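Clavora worktop table, 73 cm high, oiled finish - long-term review

Bought from the Lahlou showroom in Trerkbridge as a replacement for a painted desk that had started to bow. Price paid was 934 including delivery to Fliltside. The table has been in daily use since October.

Assembly

The top arrives separately from the legs, wrapped in card and one layer of foam. Each leg fixes with four bolts into threaded inserts. All the inserts on my example were square to the underside and the bolts ran in by hand for most of their length. Allow around 30 minutes, and have a second person for turning it over. The hex key supplied is too short to give decent torque, so use your own.

Flatness and stiffness

I checked the top with a straight edge along both diagonals on arrival and again after two months with the heating on. The largest gap was under a millimetre both times. There is slight sideways movement if you lean on a short end, mostly from the leg joints. Retightening the bolts after the first week reduced it but did not remove it. For writing, assembly work or anything clamped to the edge it is stiff enough.

Surface

The maker's care sheet asks for 72 hours before anything wet is put on a freshly oiled top. I followed that. Since then I have had one ring from a mug, which came out with a grey pad and a wipe of oil, and several shallow scratches that only show in low light from the side. The finish is not hard. If you drag metal things about, fit felt pads or accept the marks.

The figure is much stronger than on the small sample in the showroom. Mine has wide dark bands and oval, knot-like patterns along its length. Some buyers will find it busy. It does make small dark parts harder to find - screws in particular - and I now keep those in a pale tray. 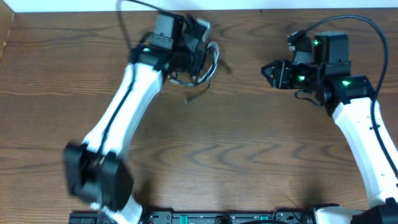 Clavora top: warm brown with swirling darker bands.

Faults

One leg was missing its levelling foot. Lahlou posted a replacement within the week at no charge. The underside is sealed but not sanded to the same standard as the top, and there was a rough patch near one insert that caught a sleeve. Fine paper sorted it out.

Verdict

Four out of five. Flat, heavy and repairable. One mark off for the leg joints and the poor hex key.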